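**Shelf sagging in the middle, flip it or replace it?**

**leszek_k** - November 2019

I have a Tresavley bookcase in the hall, 7 years old. The middle shelf has bowed under cookbooks. Can I turn it over and let it straighten out, or am I wasting my time?

**ghazala_n**

Flip it. I did mine in April and it's flat enough now. Move the heavy books to the bottom first.

**DetlefS**

Flipping only buys time. It will sag the other way in a year. Screw a strip of hardwood along the back edge and be done with it.

**leszek_k**

The back edge is against the panel, so there's no room for a strip unless I trim the shelf. How wide is yours?

**DetlefS**

Mine are 13 inches deep, so I had room to spare. You could put the strip along the front - it looks fine if you paint it the same color. I painted mine a flat gray.

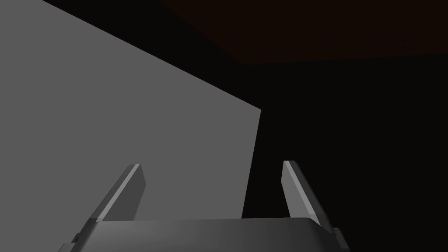 *Plain gray.*

**ghazala_n**

I still say a front strip is a lot of work for cookbooks. My shelf has held since April with no strip at all.

**DetlefS**

April isn't that long ago. Ask again next year.

**zuzanna**

Mastbridge sells replacement shelves cut to size. I paid 17 dollars for one, plus shipping. Measure twice, they don't take returns on cut pieces.

**leszek_k**

Thanks. I'll flip it this weekend and order one if it goes again.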